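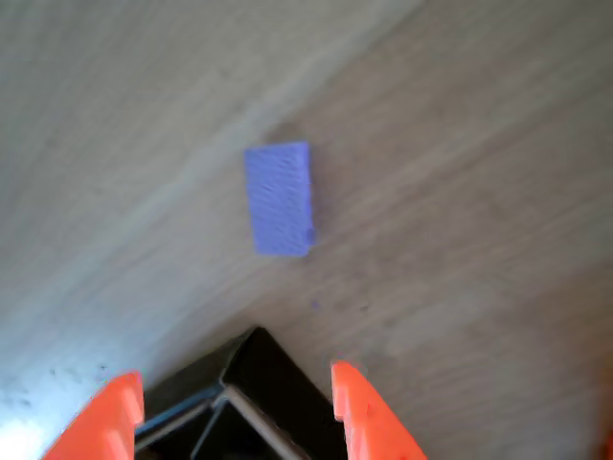
Ein Klotz, ein Tisch und sehr viel Zeit

Angefangen hat es mit einem Umzugskarton, auf dem »Kleinkram Torkeck« stand und den ich seit Dezember von einer Zimmerecke in die nächste geschoben hatte. Alte Ladekabel waren darin, ein halbes Kartenspiel, zwei Schlüssel ohne Schloss und ganz unten die Bauklötze. Ich wollte eigentlich nur ausmisten (ehrlich!), und am Abend saß ich immer noch am Tisch und schob einen blauvioletten Klotz hin und her.

Kennen Sie das? Man nimmt so ein Ding in die Hand und plötzlich ist man wieder fünf. Mein Klotz ist klein, rechteckig und von einem Blau, über das man sich streiten kann. Meine Schwester sagt Flieder, mein Nachbar sagt »Blau halt«, und ich bleibe bei Immergrün, auch wenn dann immer jemand nach dem Grün fragt. Eine leichte Riffelung hat er auch, man muss nur genau hinschauen.

Weil mich das Thema nicht losließ, bin ich nach Sidow gefahren, zu Ayuba Amegashie. Er sammelt Bauklötze. 2.829 Stück hat er in seiner Kartei stehen, und bevor ich auch nur die Jacke ausgezogen hatte, lagen die ersten davon schon vor mir. »Nicht stapeln«, hat er gesagt, »erst mal hinlegen.« Das fand ich streng! Aber er meint es so. Ein Klotz, der allein auf einer Tischplatte liegt, sieht völlig anders aus als derselbe Klotz im Turm, man bemerkt die Farbe, die Kanten und die kleine Schattenlinie daneben.

Und man bemerkt den Tisch. Darüber könnte ich inzwischen einen eigenen Artikel schreiben. Helles Holz, ein bisschen grau, ein bisschen beige, dazu eine Maserung, die schräg über die Fläche läuft, und wo das Licht darauf fällt, wird alles fast weiß. Amegashie schwört auf solche Platten. Dunkle Tische schlucken die kräftigen Farben, findet er, und auf bunten Decken sieht sowieso alles nach Kindergeburtstag aus. Ich habe zu Hause gleich die Tischdecke abgezogen. Die kommt auch nicht mehr drauf.

Bis zu 900 Klötze passen in eine seiner großen Kisten, die heißen bei ihm übrigens nach den Serien: Prelport, das sind die schweren, und Kpodo, die kleinen farbigen mit der Struktur. Kpodo mag er lieber. Ich auch, glaube ich, obwohl die Prelports so ein herrliches Geräusch machen, wenn man sie gegeneinanderklopft. Wir haben bestimmt eine halbe Stunde lang geklopft. Irgendwann kam Tee.

Ob er denn auch mal etwas baut, wollte ich wissen. Selten, sagt er. Einmal hat er 153 Klötze zu einer Mauer gelegt, quer durch den Flur, und ist dann nachts auf dem Weg ins Bad hineingelaufen. Seitdem baut er nur noch auf dem Tisch und räumt vor dem Schlafengehen ab. Sortiert wird bei ihm nach Farbe und dann nach Länge, abgestaubt mit einem weichen Pinsel, und wer einen Klotz verleiht, schreibt einen Zettel. Blau und Violett liegen im selben Fach, weil er sich bei der Grenze nie entscheiden konnte. Da war ich ja sehr erleichtert!

Mein eigener Karton ist inzwischen fast leer. Die Kabel sind weg, das Kartenspiel auch, die Schlüssel habe ich behalten, man weiß ja nie. Für die Klötze gibt es jetzt eine flache Schale auf dem Regal neben dem Herd, wo früher die Rezepte lagen. Beim Nudelkochen nehme ich mir manchmal einen heraus und stelle ihn hochkant auf den Tisch. Als Nächstes will ich nach den gelben suchen, davon müssten im Keller noch welche sein.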